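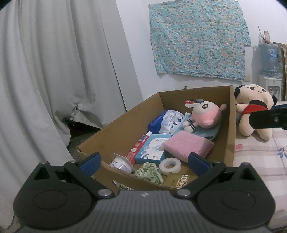
Box task, handheld gripper, fingers open over the box.

Re: [tunden-users] box unpacking demos, how many is enough?

Hi all,

Quick answers, have to be out the door by 4. Replies inline, sorry for the mess.

Wondimu Zeleke wrote:
> We are starting on a mixed-item box task on our side and would like
> to reuse your recipe from March if it held up. Three questions.
> First, how many demonstrations did you need before the policy stopped
> grabbing at nothing?

3,211 recorded, 2,611 kept. The rest thrown out, mostly tracking dropouts when the hand goes down below the box wall and swings round fast. A few where the operator changed their mind halfway to an item. Drop those even if the grasp ends up fine — the hesitation gets learned, we saw it on the arm, it would hover over one thing and then drift to the next and then back.

I would not start with that many. Do a few hundred, train, look at where it fails, then record those. We did it the other way round and wasted a lot of evenings on easy grasps.

> Second, are you still teleoperating any of it or is it all handheld
> now?

Handheld for nearly everything. Teleop only for the corrections, when the policy is already running on the arm and somebody has to take over. Tried teleop for the full task with Pulto and it was painfully slow, people got tired and sloppy after a short while. With the gripper in your hand you feel the tape roll catch on the cardboard and you just back off. Over the remote you don't feel a thing.

One catch. People do things by hand that the arm can't. Wrist flips mostly. Tell them to keep the elbow out and move like they have a bad shoulder. Also approach with the fingers already open, wide, and pause a beat over the item before closing. That pause made labelling the grasp start so much easier in Voyle.

> Third, how do you choose the contents? Ours are all rigid boxes so
> far and I suspect that is too kind.

Yes too kind. Mix it. Soft stuff and slippery stuff in the same box is what you want. We have a plush doll, folded cloth, a toothpaste tube, a knitted sponge pad, clear tape, a plastic cup or tub sort of thing, a couple of packages. Cloth is the worst by far. It bunches under whatever you pick next and comes up with it. Decide NOW whether two items at once counts as a fail, we didnt and had to go back through everything.

Torn or folded flaps are good too. Don't tape them down. First batch was all neat new boxes and the policy went straight into the flap the first time it met one that leaned in.

Change the background as well, bed, floor, table, whatever you have. We swap rooms every 18 demos, arbitrary number, it's just what fits on one sheet of the log. And shuffle the box by hand between takes. If you put things back in the order they came out you get the same pile over and over.

Rubber pads on the fingertips: check them every session. When one starts to peel the gap at close is off and you won't notice untill replay.

Config is in the Tranora folder, use version 2, the older one has the gripper width scaled wrong. I can send a small batch of raw episodes if you want to check your loader against ours — tell me where to put them.

> Also, does anyone have a script for trimming the idle time at the
> start?

Have one, it's ugly. Will clean up the paths and post it to the list tonight or tomorow.

Running.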